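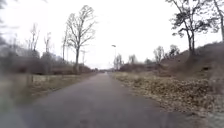 Silta Adult Learning Team – Evening Literacy and Numbers Program

Progress report to the funder, second reporting period

This report covers the work done since our last report up to the end of December. It follows the headings in the grant agreement. The spending table has been sent separately by Fergal Ó Néill.

Enrollment

At the close of the period 105 adults were enrolled, against a target of 90 in the agreement. Most joined the reading and writing groups. The numbers group is smaller than planned, and we have merged the two beginner sections into one that meets at 6:30 p.m. We expect to split it again in spring if enough people sign up.

There were 17 withdrawals. The most common reason given was a change in work shifts. Cathal Sheehan called each person who left, and four have asked to come back when their hours allow.

Teaching

Tutors delivered 1,062 hours of instruction, including one-to-one sessions. Three evenings were lost when the heating failed at the Teltent building. Two have been made up and the third is scheduled.

Philomena Conneely finished rewriting the beginner workbook. The old version relied too much on school-style exercises. The new one uses pay slips, rental forms, bus timetables and letters from a doctor's office. Learners at the lowest level still find the rental unit hard going, and she is cutting it from nine pages to five.

Chaminda Matubbar started in October as a part-time tutor for learners whose first language is not English. His group filled in two weeks and now has a waiting list. We would like to discuss moving some money from the printing line to pay for a second weekly session.

Assessment

Of the learners who took the midpoint check, just over two-thirds moved up at least one level in reading. Writing results were weaker. Spelling improved but many learners still avoid writing more than a few lines. Oisín Breathnach is trying short weekly journals with one group and will report on them next time.

Materials and equipment

We bought 230 workbooks from the printer, Ó Dubhghaill, at the price quoted in the application. The secondhand laptops came later than promised and two had to be returned for bad batteries. Replacements are on order.

Problems

Tutor recruitment remains slow. We advertised twice for a numbers tutor and received one application, from someone who could not work evenings. Child care is the other gap. Several learners share it among themselves, and attendance drops when that arrangement falls through.

Next period

Run the final reading and writing checks. Print the shortened rental unit. Advertise the numbers post again at the higher hourly rate agreed with you in November. Send the revised budget request for the second language session before the end of January.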